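Let the Students Fail in the Simulator First

By Eldana Feyisa
Aug 9, 2019

Every August the same question comes to me from parents in our robotics club at Stamden. Why do the children sit in front of a screen, when there is a real arm in the cupboard? I understand the question. I asked it also, when Raimo Lindqvist first proposed that our beginners should work 8 weeks only in simulation.

I have changed my opinion. We have 2 real arms for the whole club, and a student who waits for a turn learns mostly how to wait. In the simulator each student can try a grasp 100 times in one afternoon, and a bad try costs us no motor and no broken glass.

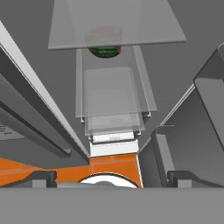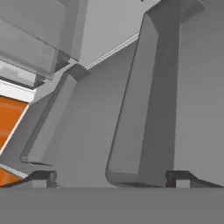 Simulated gripper exercise, both views with the gripper fingers.

The other complaint is that a simulated world is too clean. This is true, and I do not want to hide it. Chaltu Abera, one of our older students, wrote a program that passed 85 of its tests on the screen and then did very badly on the table. She was angry for two days. But she knew her program so well that she could find the weak part herself - I think this was worth more than the success.

So my request to the school is simple. Keep the real arms, and please repair the second one. But do not cut the computer hours to pay for it. A beginner needs a place where a mistake is cheap, and where he or she can make it again tomorrow.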